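Rutora Soap Holder, White Wire, with Separate Soap Dish

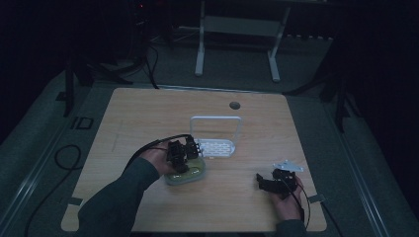 Rutora soap holder in white, with the oval soap dish in pale green.

The Rutora soap holder is supplied by Nanamell for washrooms, guest accommodation and shared kitchens. It has a tall rectangular frame of white wire and a perforated tray at the base, marked with rows of small oblong slots. The holder is designed to stand on any level surface and requires no fixings.

The pale green soap dish is sold separately. It is an oval tray with a raised rim and may be placed beside the holder or used alone at a second basin.

Product details
Item: wire soap holder
Colour: white
Tray: perforated, fixed to the frame
Maximum load: 400 g
Pack quantity: 2 holders
Carton quantity: 45 packs
Soap dish: pale green, ordered separately

Care
The holder and the dish should be washed by hand in warm water with a mild detergent and dried with a soft cloth. Abrasive pads and bleach must not be used on the wire. Soap residue in the slots may be removed with a small brush.

Ordering
Orders are accepted from trade account holders only. Requests for more than 200 packs are handled by the Statwood depot and should state the delivery address and the name of the receiving department. Unused goods may be returned in their original packaging. The dish is not available in white.

Page revised January 5, 2025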